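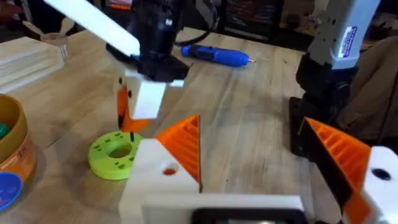 Marnico Mallent Low

3 min read

The Mallent Low is a plain leather sneaker from Marnico, now in its second version. The shape is the same as the first pair released in March, with a slightly wider toe and a softer collar. Magdolna Bodnár drew the original pattern and stayed on for this one.

The upper is full-grain leather in chalk, navy or pale green. The lining is cotton at the heel and mesh at the front. The cupsole is stitched all the way around as well as glued, so a cobbler can replace it. The insole lifts out.

Laces are flat cotton, and a spare set in off-white comes in the box. Each pair ships with a cloth bag from Hoteck. 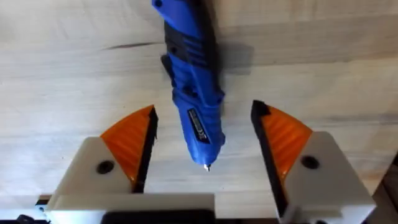 Blue tool with a metal nozzle, above a wooden tabletop.

Sizing and care

The Mallent fits true to size for most people. If you wear a half size, go down — the leather gives a little in the first week. Wipe with a damp cloth and let the shoes dry away from heaters. Do not machine wash.

Whole sizes only, men's 7 and up. Pairs can be returned unworn within 40 days. Resoling is done by the Tóth workshop and costs $70, return shipping included. Allow three weeks.

The navy pair is back in stock from Nov 4, 2021.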